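The laundry problem is mostly a bookkeeping problem

By Angharad Griffiths
19 December 2025

Every few years somebody promises that a machine will soon fold your clothes. I have written enough of those stories to be wary of another, so when Guver, a small software firm, invited me to look at its garment handling system, I asked to see the failures first. To their credit, they opened the folder.

Guver doesn't make arms or grippers. It makes the layer in between, a planner called Rundia that takes in camera views and decides where a pair of jaws should close next. The company's claim is that cloth has been treated for too long as a problem of shape, when the hard part is keeping track of what you have hold of. Folasade Etim, who leads the perception work, puts it more bluntly. "Most systems can find an edge," she told me. "Ask them which edge it is, and whether it belongs to the thing in the jaws or the thing underneath, and they guess."

I believe her about the guessing. I am less sure that Rundia has stopped.

The material it learns from is people handling clothes with hand-held grippers, in ordinary rooms, with all the muddle left in. The current training set holds 1778 recordings, of which 1521 survived checking. The rest were thrown out, usually when the software lost its estimate of where the gripper was. Cloth pressed up against a lens gives a tracker very little to hold on to, and a plain garment is worse than a patterned one.
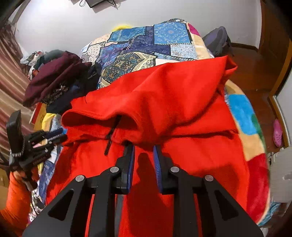
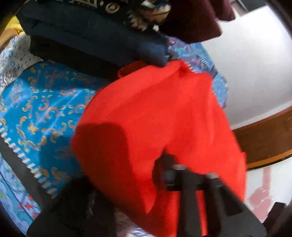
Red cloth and patterned bedding, seen from the hand-held grippers.

Rundia turns recordings like these into what the team calls grasp states: a label for the piece of cloth, a guess at the number of layers between the jaws, and a score for how much the planner ought to trust either. The labels are drafted by a model and corrected by hand. Rhydian Skyrme, who wrote the correction tool, showed me how a hem gets mistaken for a fold and how the mistake then travels. Once the planner believes it has one layer when it has two, every later step is sensible and wrong.

His tool is the best thing I saw. You drag a slider through a recording, change one label, and the plan downstream redraws itself, so you can watch a bad decision come apart. It is dull, useful software, and the company barely mentions it in its brochure.

The brochure prefers the success rate. On a test of 400 folds, Guver reports a figure that would be impressive if I could work out what counted as a fold. A sleeve left sticking out passes. So does a garment that ends up inside out, provided the outline is right. When I raised this with Emrys Pumphrey, the chief executive, he said customers cared about the outline. Perhaps shops do. I care which way round my jumper is.

There is also the matter of speed. Rundia replans whenever its trust score drops, and with cloth the score drops constantly. In the run I watched in October, the arm stopped so often that I took it for a fault. Etim said the pauses were the system being careful. She may be right — a planner that knows it is lost is better than one that doesn't — but a careful machine that needs most of a morning for one basket has not yet earned a place in anybody's house.

Huw Yorath, who runs a linen service and tried an early version, sent it back after 2 weeks. He had no complaint about the folding of flat sheets. The trouble was mixed loads, where the software would choose a corner, lift it, and bring up three other things as well. "It always knew where it was pulling," he said. "It didn't know what."

Guver says the next release deals with this by giving the planner a memory of where each piece went when it slid out of view. A rival, Lindqvist, is going the other way and dropping the labels altogether, letting one large model run from camera to motor. I asked Skyrme which approach he would bet on. He said he'd want to see Lindqvist's thrown-out recordings before he answered, and so would I. The firm has not replied to my request.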